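Every few months I get into the same friendly argument with Clyde Rosenthal, and since he has now taken his side of it to the company newsletter, I figure I'm allowed a few pages for mine. Clyde thinks the simulator is where robot software goes to get spoiled. I think the simulator is where most of us finally learn what our software is doing, provided we treat it with a little more respect than a video game and a little less than a bible.

Let me back up, because I came to this the long way around. I spent the first part of my working life on planners for warehouse carts, which are lovely simple things that live on a floor and mostly have to avoid other carts. When I moved over to Studley to work on tabletop manipulation I brought all my cart habits with me. I thought of planning as the real job. You had a start, you had a goal, you found a way through, and whatever perception handed you at the beginning was perception's business. The simulator in those days was a place I ran my planner to see it succeed, and I'm a bit embarrassed by how much I enjoyed that.

It was Urszula Wasilewska who broke me of it, and she did it with a log viewer. We had a run of 688 simulated pick-and-place episodes, and I had written a cheerful little note saying the planner had found a path in nearly all of them. Urszula wrote back asking how many of those paths were to the right place. I didn't have an answer. I had a column for "plan found" and a column for "time to plan" (to the millisecond, naturally), and nothing at all that compared where the perception node believed the object was with where the simulator knew it was. The simulator had been sitting on the true answer the whole time, every single tick, and I had never asked for it.

That, to me, is the whole case for simulation, and it's a case I wish more people made in place of the one about speed. Yes, you can run a lot of episodes overnight. Fine. But the thing you can't get on a real bench at any price is the truth about the state of the world, handed over free with every message. On a real bench you get your estimate, and then you get a tape measure and a long afternoon. In simulation you can lay the estimate right on top of the fact and watch the two of them drift apart, and once you've watched that a few times you never write a planner the same way again.

So we changed the logging. Podatar, our little replay tool, used to store the planner's output and a video. Now it stores the believed pose, the true pose, and the commanded and achieved joint positions, all on one clock, and it won't let you mark an episode as reviewed until you've scrolled through the part where believed and true are furthest apart. Shivam Uniyal put that last rule in over my objections, and I've come around to it completely. It's annoying in exactly the way that flossing is annoying.

Now, Clyde's complaint deserves a fair hearing, and I've heard it often enough to give it one. He says simulated contact is a polite fiction. He says that fingers closing on a thing in software are solving a neat little math problem, and fingers closing on a thing on his bench are dealing with crumbs and flex and a cable that's a bit stiff that morning. He says that if you tune your grip controller in simulation you end up with a controller that is wonderful at gripping simulated objects. All true! I've done it. I once lost most of a March to a force threshold that worked beautifully until we put it on hardware, where it squeezed things like it was angry at them. The threshold was fine for the solver's idea of stiffness and nothing else.

But look at what that complaint is about. It's about the last half inch. Clyde is a controls person, and for a controls person the last half inch is where all the interesting trouble lives, so he judges the whole simulator by it. If you go and read our failure notes, though (I have, all 55 pages of them, over two train rides), a great many have nothing to do with contact. The arm planned from a stale frame. The planning scene still had the object at its old spot after the hand had picked it up, so the planner politely steered around something that wasn't there. The attached object wasn't attached, as far as the collision checker knew, so the arm swung it merrily toward a neighbor. The tool frame was off by a rotation because two files disagreed. These are bookkeeping mistakes, and a simulator with terrible contact physics will catch every one of them.

The bookkeeping while something is in the hand is my particular hobbyhorse, and I'll ask you to put up with it for a paragraph. Before the grasp, the object belongs to the table. After the grasp, it belongs to the hand. Somewhere in between there's a moment when the software has to change its mind, and in my experience almost every stack does this badly, usually with one flag that gets flipped when the gripper reports closed. Closed on what? Ask a gripper whether it's closed and it'll tell you about its fingers. It has no opinion on breakfast. Babita Dwivedi rewrote ours so that the attachment is a running estimate, updated from finger positions and whatever the camera can still see past the fingers, and the planner inflates the held object a little when the estimate is shaky. It made the motions slower and a touch timid, and I'd still take it over the flag any day of the week.

She also talked us into cluttering up our scenes, and I think this part gets undervalued. Our old test world was a gray box on a gray plane. Perception loved it. Of course it did! Abhishek Kaushik then spent a good while building the Sachdeva set, which is kitchen counters and dishes and food, with shiny things and veiny things and patterns busy enough to give an edge detector a headache, and our tidy pose numbers fell apart inside a day. There was some grumbling about whether the new scenes were realistic. I'd say that's the wrong worry. I don't need a scene to look like my aunt's kitchen. I need it to be rude to my assumptions in ways I didn't pick myself.

Where I'll give Clyde ground, and happily, is on the reporting. We've gotten into a bad way of quoting one success rate from simulation as though it were a grade. Our last summary said 2350 episodes and a percentage, and that was the entire slide. I'd like to see that slide retired. Tell me how far belief was from truth at the moment of grasp. Tell me how long the planner went on working from an old scene. Tell me which failures you'd expect to see on the bench and which you think the solver made up, and put your name next to the guess. Urkar, the bench rig, can then go check a handful of them, and we'd all find out something, including who's a good guesser (I have a feeling it's Urszula).

And I'd ask one thing back from the bench people, in the spirit of the season. When a run fails on hardware, please don't stop at "sim didn't catch it." Send us the log, and let us try to rebuild it. Half the time we can get the same failure by adding a delay to one topic, and then it belongs to us forever as a test, running every night at no cost to anybody's knuckles. The other half of the time we can't, and then Clyde gets to be right, which he enjoys, and he usually brings in doughnuts afterward. I've got him down for coffee next week to go over the attachment estimator line by line, and I've promised to bring the worst episodes I can find and leave the good-looking ones at home.

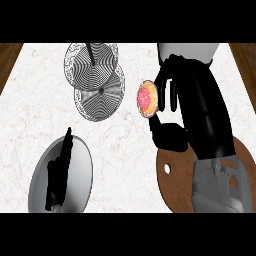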